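Heltell Owners' Board > Instruments and Setup > Amplifier hum after pickup change

ximena_f
Post 1

Good afternoon. I am the equipment coordinator for the Espinoza Community Music School, and I am writing on behalf of our string department. We maintain a set of Heltell semi-hollow guitars for student loan. In December we replaced the bridge pickup in one of them with a Zeranmont humbucker. Since the change, the instrument produces a steady low hum through every amplifier we have tried. The hum stops when a player touches the strings or the bridge. The neck pickup, which was not replaced, does the same.

The work was done at home by a member of our staff, following the printed sheet supplied with the pickup. We would be grateful for advice before we pay for a repair shop.

Regards,
Ximena Fuentealba

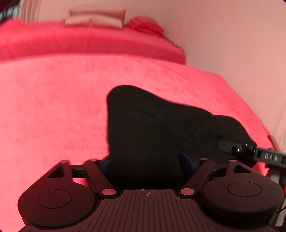 Filed under: Electronics / Grounding and Noise

Moderator's note: this thread was moved from General Discussion. Members are asked to keep replies to the fault described. Questions about pickup tone should go to the Pickups section.
-- P. Cabral, moderator

ucarrasco_emiliano
Post 2

Ms. Fuentealba, the symptom you describe is normally a missing or poor ground. If the noise falls when the strings are touched, the player's body is acting as a shield, and the wiring inside should be checked first. On the Heltell semi-hollow models the ground wire runs from the back of the volume control to the tailpiece stud. It is easily pulled loose when the controls are drawn out through the f-hole.

Please set a meter to continuity and place one probe on the bridge and the other on the sleeve of the output jack. You should have a clear reading. If you have none, the wire has come away.

Emiliano Carrasco

ulises_retamal
Post 3

I must respectfully disagree with part of the above. Hum that drops when the strings are touched usually shows that the string ground is in place. If that wire were broken, touching the strings would make no difference, or would make matters worse. I would look at the shielding and at the outer braid of the new pickup lead. The Zeranmont units ship with four conductors and a bare wire. If the bare wire was left unsoldered, the cover and baseplate may be floating.

I would also ask whether the 500k controls were kept or replaced at the same time.

U. Retamal

ucarrasco_emiliano
Post 4

Mr. Retamal's point about the string ground is fair and I withdraw the strong form of my statement. I would still carry out the test. It takes 2 minutes and costs nothing, and a weak joint can give misleading results.

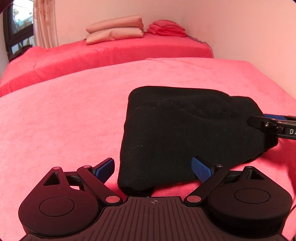

I have had three of these guitars on the bench with a cold joint on the back of the volume control. In each case the meter showed continuity at rest and lost it when the wire was moved. My suggestion is therefore to move the wire gently during the reading. The joint should be bright and smooth. If it is dull or grainy, heat it again with a larger tip -- a 50 watt iron is suitable, and a small one will not bring the casing of the control up to temperature.

ximena_f
Post 5

Thank you both. The controls are the original 500k parts and were not changed. I have now carried out the test between the bridge and the jack sleeve. There is continuity, and it does not drop when the wire is moved. The cover of the new pickup, however, shows no continuity to the jack at all.

We have also received a written estimate from Urnideo Repairs for a complete new harness, at 2,640 pesos. The department would like to know whether that is a reasonable course.

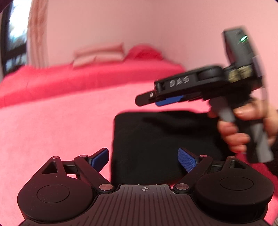
Shaimaa Ramadan
Post 6

I would advise the school to decline the estimate for the present. A cover with no path to ground is a fault in one joint, and a new harness is not required to correct it. Solder the bare wire to the back of the volume control, then repeat the test on the cover before the controls go back into the body. The remaining question is the neck pickup, which should be tested in the same way.

ulises_retamal
Post 7

I concur. I would add that the hum on the neck position suggests a second cause. Please check whether the selector switch frame was disconnected during the work. On these models it has its own ground wire, and the printed sheet from Zeranmont does not mention it.

ucarrasco_emiliano
Post 8

On the harness I take a different view. If the school intends to keep lending the guitar to students, new wiring has some value, particularly at the jack, which is the first part to wear. I accept that it is not needed to cure the hum.

ximena_f
Post 9

The switch frame wire was loose. It will be soldered together with the bare wire from the pickup, and I will report the result to this thread. The estimate has been put on hold.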